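Research > Domestic Automation > Garment Handling

Tuesday, August 17, 2021
By Kerubo Mabula

4.2 Folding on soft surfaces

Most published folding results come from a hard table with one plain item laid in the middle of it. Homes seldom offer that. In the Wangate homes the usual place for folding was the bed, and the Dandano task set was therefore written with the bed as the default work surface. The set has 30 tasks, of which 7 concern clothing. The remaining tasks, covering dishes, floors and bins, are treated in Section 5.

A bed changes the problem in several ways. The mattress gives under load, so a finger pressed down to get beneath a hem pushes the hem down with it. A loose sheet can be caught in the same pinch as the garment. On a table the controller can treat any rise in contact force as the work surface and stop there. On a mattress the force climbs slowly, and the stopping point has to be judged from finger position and vision together.

Vision has troubles of its own. The Solley segmentation model, which we used without retraining, separates cloth from background mainly by colour and edge. Dark knitwear gives it a clear outer contour on light bedding but very little inside that contour. Where one dark layer lies on another, the fold line is faint, and the model tends to return a single region. Printed lettering helps, as it gives the tracker fixed points, until a fold hides part of it. Patterned sheets work the other way. Small printed motifs near a sleeve were sometimes taken for part of the garment, and the planned grasp point moved off the cloth.

We scored each attempt on two measures: whether the fold was completed, and whether the bedding was left in place. The second was added after early runs in which the policy made an acceptable fold while dragging the sheet toward itself. A person would not call that job done, and we did not count it as a success.

Figure 3. Folding a black knitted garment on a bed, with a hand-held gripper at its near edge.
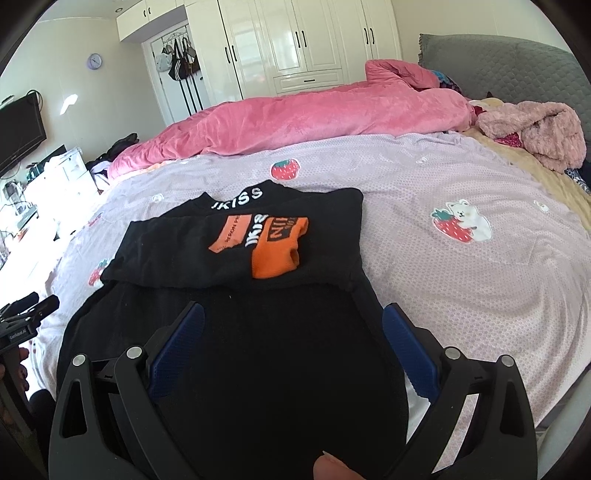

The Asante policy was trained on 1000 hand-guided folds and then run without help. It performed best on towels and worst on knitted tops. The common failure was at the first grasp, where the fingers closed on either too many layers or none. Once a clean grasp was made, the rest of the fold usually followed. This suggests that more folding data alone will bring small gains, and that effort is better spent on layer detection and on re-grasping after a miss.

On the broader question of whether a machine can take over this chore, our answer for the bed setting is no. It can do part of the work if a person lays each item flat beforehand, but laying out is most of the labour. Section 4.3 applies the same measures to sorting.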